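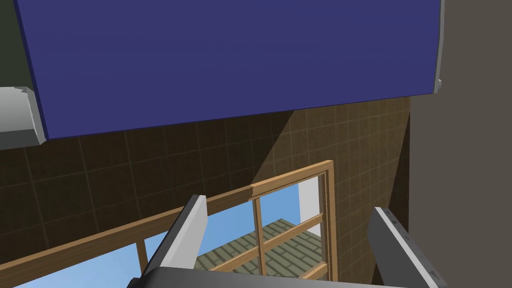
Issue 5, page 2

Workwear and Footwear Check: Birkden Depot
December 2025

Checked by the uniform stores. Marked pass, fail, or "see comment", the last being where most of our garments live.

1. Hi-vis jackets, reflective tape intact
See comment. Tape was sound on the new Jutusby coats and peeling on most of the old ones. One jacket had been repaired with parcel tape. It is brown. It reflects nothing.

2. Waterproof trousers, seams and knees
Pass, mostly. Two pairs leak at the left knee only, so their wearers may like to kneel on the right until replacements come.

3. Safety shoes, tread and toecap
Fail. Any sole you can fold in half with one hand goes in the bin, however comfortable. "I've only just broken them in" was heard more than once, usually over a pair with no heel left. Replacements are the Skulov lace-up in black. Size 41 is out of stock.

4. Slip-on ice grips
See comment. Issued in September, when everybody laughed. Please find them. Rubber perishes if left on a radiator, and several sets have been left on a radiator.

5. Gloves
Pass for pairs. The stores also hold a healthy number of left hands. Right hands may be returned without questions.
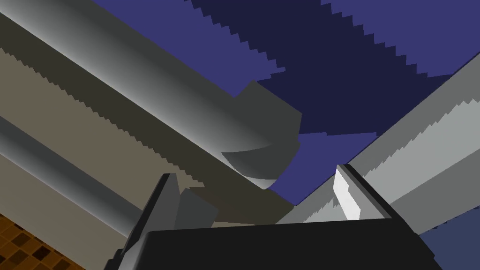

Birkden, interior.

6. Name badges and lanyards
Lanyards must have the snap-open clip at the neck. A knot is not a snap-open clip. A double knot is worse.

7. Satchel straps and buckles
Pass. The Javier strap has a stiff buckle, which loosens with use or bad language. Check the stitching by pulling hard before the round and not during it.

8. Washing
Tape is good for the number of washes on the label, provided the label can still be read. No bleach, no fabric softener, no tumble drying. Ironing the tape melts it, as one iron can confirm.

9. Storage
Wet coats on hangers, with a gap between them. The heap by the door has been marked as a trip hazard and should be thought of as such.

Action
Items marked fail to be handed in before 900 hours on the day of the next issue. Bring the old pair to get the new pair. Signed slips go in the tray, unsigned ones come back to you.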